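Category: Office and Paperwork > Filing and Storage

Re: Lever arch files or box files for the membership papers?

From: Sheldon Grewal
To: the list

I-seul Ok wrote:

> We have taken over the papers from the old Jumach office and I
> have to decide how to keep them. There are 2,000 sheets, a lot
> of it correspondence, plus the lease papers and the insurance.
> At present everything is in cardboard wallets which have gone
> soft at the corners. I was going to buy box files because that
> is what we had at my last place, but they take up so much shelf.
> What do other people use? Also, does anyone still put labels on
> the spine by hand or is that a thing of the past?
>
> I-seul

I-seul,

We went through the same thing at Petrenko in April and ended up with lever arch files for nearly everything. I will set down what we did and you can take what is useful.

A box file is fine for things that don't want punching, such as bound reports or old passbooks. For letters it is a nuisance. You lift the spring, the whole lot slides, and you put it back in a slightly different order each time. With a lever arch the order stays put unless you open the rings.

Ours hold 500 sheets according to the packet. I would not go near that. Past a certain point the covers stop closing flat and the top sheets tear at the holes. We stop at 400 and start a second file, so by my sums you would want five for your 2,000, and one more for dividers and the odds and ends that turn up afterwards. 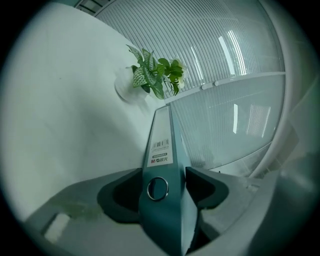 Do get the sort with a metal ring in the spine. Once a shelf is full you can't get your fingers round the sides, and people without a ring to pull on will drag the file out by the top of the spine. That is how ours at the old building got ruined. The cheap ones we had from Hodeck had a plain hole with no metal round it, and the board went furry inside a year.

On labels, I still write them by hand. We tried printing them and it was more bother than it was worth, as every time a file was split the labels had to be done again. I use a soft pencil for the first month and go over it in pen when I am sure the contents are staying. Put the subject first and the year second. If you put the year first you will end up with a row of files that all look alike from the doorway. If there is a maker's label or a barcode on the spine, peel it off while the file is new. After a few years the glue sets hard and takes the surface with it.

As for colour, we keep one colour to a subject and that is all. Blue-green for correspondence, grey for leases, red for insurance. I have seen schemes with nine colours and a key taped inside the cupboard door, and the key always goes missing.

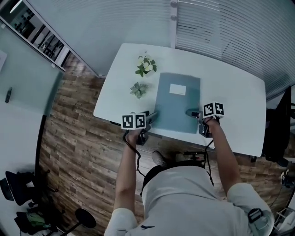 When you come to do the sorting, find a big table and do it in one go if you can. We used the meeting room for an afternoon. Lay each file flat, open it fully and load it from the back, oldest first, so that the newest letter is on top when you open the cover. Take out staples and paper clips as you go. Staples make one corner thicker than the rest, and with a hundred letters in a file that corner stands up like a wedge.

Put in a card divider every 40 sheets or so at the very least where there is no natural break. It gives you something to get hold of when you turn a big chunk over.

Anything thin and important (your lease, for instance) can go in a plastic pocket, but not everything. Pockets slide about, they are wider than the dividers, and they double the thickness. Femora sell a heavier pocket with a stiff edge that we use for the insurance certificates and I have no complaints about it. 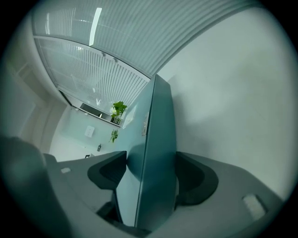 Shelving matters more than I expected. Files want to stand upright and be fairly snug, with room to get one out without a fight. If the shelf is half full the end one leans, the weight hangs off the rings, and after a while the two halves of the ring don't meet. A pair of bookends is enough to stop it. Check the height before you buy -- our second cupboard was a finger's width too short and every file in it had to lie on its side.

I would keep the old wallets until you have finished, by the way. Some of them will have notes on the front that aren't written down anywhere else. I cut those off and punched them in as the first sheet.

I have two spare packs of dividers here if you want them for the postage.

Sheldon

4 replies in this thread
Shared 2 times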